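Disitz College
Time and Its Measurement
Handout 4: Keeping time before electricity

Read this before the seminar. It covers the ground from last week's lecture and adds some detail on escapements that we ran out of time for. The reading list is at the end.

1. What a clock has to do

Any clock needs something that repeats at a steady rate, something that counts the repeats, and a supply of energy to keep the whole thing going. In a pendulum clock the pendulum repeats, the wheels count and a falling weight or a coiled spring supplies the energy. A sundial does none of this. It shows the position of the sun, so it is not a clock in the sense used on this course, although it was used to set clocks well into the nineteenth century.

Water clocks are a half-way case. Water runs out of a vessel through a small hole and the level is read against a scale. There is no beat to count. The flow slows as the level drops, so the makers either shaped the vessel to make up for this or kept it topped up from a second one. Cold weather thickens the water slightly and slows the flow, and ice stops it.

2. The first mechanical clocks

Weight-driven clocks appear in Europe towards the end of the thirteenth century. The early ones had no dial. They rang a bell, or told someone else to ring one, and many were in churches and abbeys where the day was divided by services. The English word clock is related to words for bell in several other languages.

These clocks used the verge escapement with a foliot. The foliot is a bar with a small weight at each end, swinging to and fro. It has no natural rate of its own. How fast it swings depends on how hard it is pushed, so any change in friction shows up as an error in the time. A quarter of an hour a day was common and not thought bad. The clock was corrected from a sundial at noon when the sun was out.

3. Trains of wheels

The weight turns the great wheel slowly and with a lot of force. The escape wheel has to turn much faster and needs very little. Between them sits the train, in which each large wheel drives a small one (the pinion) fixed to the same arbor as the next large wheel.

The sum is simple. Divide the teeth on the wheel by the teeth on the pinion it drives and you have the number of turns the pinion makes for each turn of the wheel. For several pairs, multiply the answers together. A wheel of 64 driving a pinion of 8 gives eight turns. If that is followed by a wheel of 60 driving another pinion of 8, the last arbor turns sixty times for each turn of the first. This is the usual arrangement between the minute hand and the seconds hand of a longcase clock.
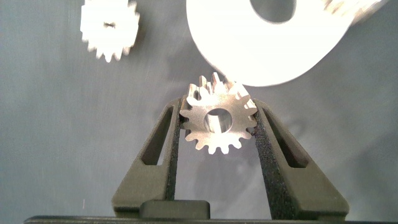 Makers often avoided very low pinion counts when they could afford to. A pinion of six or seven leaves runs roughly and wears quickly, while eight or more is smoother. Cheaper clocks used the low counts anyway, as fewer teeth meant less cutting. When you look at the Pridumeck movement in the workshop, count the pinions first and see what that suggests about its price when new.

The shape of the tooth matters as well. Early wheels were marked out with dividers and filed by hand, and the tips were rounded by eye. Wheel-cutting engines came into use in the seventeenth century and made the spacing far more even.

4. The pendulum

The first working pendulum clocks date from the middle of the seventeenth century. A pendulum does have a natural rate, set mainly by its length and by gravity. With a pendulum of just under a metre each swing takes one second, and a full swing there and back takes 2 seconds. Errors fell from minutes a day to seconds.

Two problems remained. The first is that a wide swing takes slightly longer than a narrow one. The verge needs a wide swing, so it was a poor match. The anchor escapement allowed a narrow swing and a long, heavy pendulum, and this is the reason for the tall, thin case. The second is heat. A steel rod grows in warm weather and the clock loses. Mercury jars and gridirons of brass and steel were both used to cancel this out.

5. Springs

A spring makes a clock portable but pulls harder when fully wound. The fusee – a cone with a spiral groove, joined to the spring barrel by gut or chain – evens out the pull. English makers kept to it long after others had given it up.

6. Exercise

A timepiece has a great wheel of 96 driving a centre pinion of 8. How long does the great wheel take to turn once, given that the centre arbor carries the minute hand? How many turns of line on the barrel are needed for an eight-day clock? Show your working. Bring it to the seminar at 2 in the afternoon.

Reading

Kumarasinghe, chapters on the verge and the anchor, up to page 73. Short loan only.
Pevel workshop notes, section on depthing. Copies are in the tray outside the office.

The essay of 2000 words is due in February. Titles are on the course page.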